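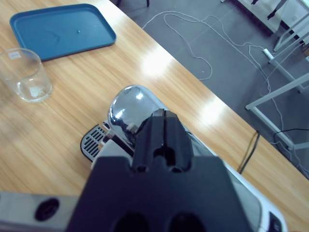
Our project looked at printed refrigerator magnets as a giveaway for a small business, and I have to say I enjoyed it far more than I expected to when the topics were handed out at Bramthorpe. The business we worked with was Pekine, a shoe repair shop in Bultalton that had never given away anything with its name on it (not even a pen!). We began with color, and spent a good long while on it, probably too long. I argued for a blue close to that of the plastic tray, a teal kind of blue, with the phone number in white. The owner wanted brown for the leather, and we ended up printing both, so the order came to 970 magnets in two colors.

The wording took longer still. Our first layout had the shop name, the street address, the opening hours, a drawing of a boot and a line about free heel checks, all squeezed onto something smaller than a playing card. We printed it at full size on plain paper, taped it to a refrigerator door and stepped back, and the phone number was simply lost.
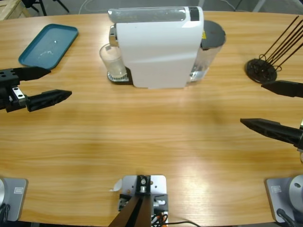 Arnaud asked why the hours were on there at all, when they change every winter and a magnet might hang in a kitchen for years. That was a very fair question, and we took them off the same afternoon. The boot stayed. We all liked the boot.

Handing the magnets out was the part I had been dreading. We left a stack on the shop counter and put one in every bag of finished repairs, and for five weeks the owner asked each new customer how they had heard of the place, and wrote the answer in a notebook for us.
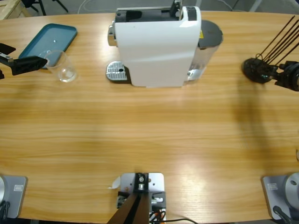
Verna Boateng

Retail Promotion, final report, December 2025

What the notebook showed was mixed. People who already used the shop took a magnet gladly, and several came back for a second one to give to a sister or a neighbor. New customers mostly mentioned the sign outside or a friend. We could not tell whether the friend had been reading off a magnet, and if I were doing this over I would add that to the question from the very beginning.

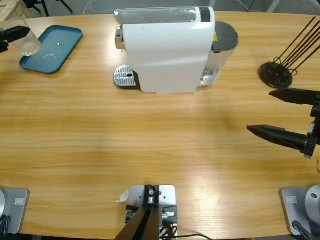 One comment on our draft was that we should have put a short code on each color, good for a small discount, so that the brown and the blue could be compared at the register. I wish we had thought of it. The owner likes the idea too and plans to try it with the next order, in May, with the boot drawn a little bigger.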